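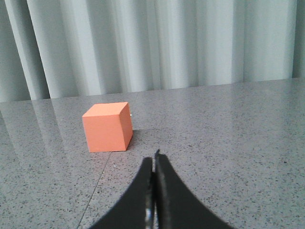 グレーの斑点模様の天板って、汚れが目立たなくていいですよね〜、と言われるたびに、うーん、と思っています。目立たないだけで、あるんですよ、汚れ。パンくずも塩も、あの黒いつぶつぶと白いつぶつぶに紛れてしまって、手のひらでなでて初めて「ざらっ」とくる。うちもこのタイプの天板なので、毎日のお手入れで落ち着いたやり方をまとめておきます。

まず、見つけ方から。
上からのぞき込んでもほとんど見えません。しゃがんで、目の高さを天板に合わせて、光のほうへ向かって見る。少しツヤのある面なら、カーテンや窓がぼんやり映り込みますよね。あの映り込みがくもっているところが油膜、ぷつっと途切れているところがくずです。私は夕方、洗い物のあとにやっています。暗くなってからなら、スマホのライトを天板に寝かせて置くのもおすすめ。小さな粒にまで長い影がついて、ちょっとびっくりしますよ(見なければよかった、と思う日もあります)。

次に、拭く順番。
いきなり濡れぶきんで拭くと、粉ものが糊みたいにのびてしまいます。先に乾いたマイクロファイバーで奥から手前へくずを集めて、それから固く絞った布、仕上げにもう一度から拭き。布は2枚あれば足ります。以前はBilovの厚手のクロスを使っていたんですが、厚すぎて継ぎ目に入らないので、今はTralachの薄いほう。3枚組で359円でした。安い!

そう、継ぎ目です。天板のつなぎ目には細かいものがたまります。つまようじでほじるとコーキングを傷めそうで怖いので、やわらかい歯ブラシを乾いたまま、継ぎ目に沿ってすーっと動かすだけ。力はいりません。ぬらすのは、くずが出きってから。

洗剤は、普段は台所用の中性洗剤をほんの少し、水で薄めたもので十分だと思います。天然石やテラゾーの場合、お酢やクエン酸は避けてくださいね。大理石の成分が入っているものだと、酸でツヤが消えることがあります。うちは前に住んでいた部屋でレモンの半割りを置きっぱなしにして、丸い跡を作りました。あれは磨いても戻らなかった……。素材がわからないときは、説明書を見るか、管理会社に聞くのがいちばん早いです。重曹の粉でごしごしやるのも、細かい傷がつくことがあるので私はやめました。

それから、天板に置きっぱなしの小物のこと。
スポンジとか、子どもの積み木とか、色のついたものを天板にじかに置いていませんか。乾いていれば問題ないんですが、濡れたまま一晩置くと色が移ることがあります。とくにオレンジや赤のもの。フォーム素材のおもちゃは水を吸うと裏側がなかなか乾かないので、使ったらタオルにはさんで軽く押して、網の上へ。ぎゅっとねじると角がちぎれます(やりました)。うちはDrerholmの小さいワイヤーラックに、迷子の小物を全部のせることにしています。6個のったら満員、それ以上は元の部屋に帰ってもらう、というルール。子どもにもわかりやすいみたいです。

後ろにカーテンをかけているお宅は、そちらも忘れずに。薄い色のプリーツだと、ひだの奥にほこりがたまって、それが天板に落ちてきます。拭いても拭いても白い粒があるなあ、というときは、まず布のほうを疑ってみてください。洗濯機に入れる前に、ひだをたたんだままゴムで2か所ゆるく留めて、ネットへ。脱水は短めにして、そのままレールに吊るして乾かせばアイロンはいりません。コンロに近い場合は、丈や位置もこの機会に見直しを。

撥水コートはBhatiaのスプレーを一度試しましたが、拭きムラが出てしまって、結局から拭きだけに戻りました。うまく塗れた方、コツがあったらコメント欄で教えてください!

次は水栓まわりの白いうろこの話を書く予定です。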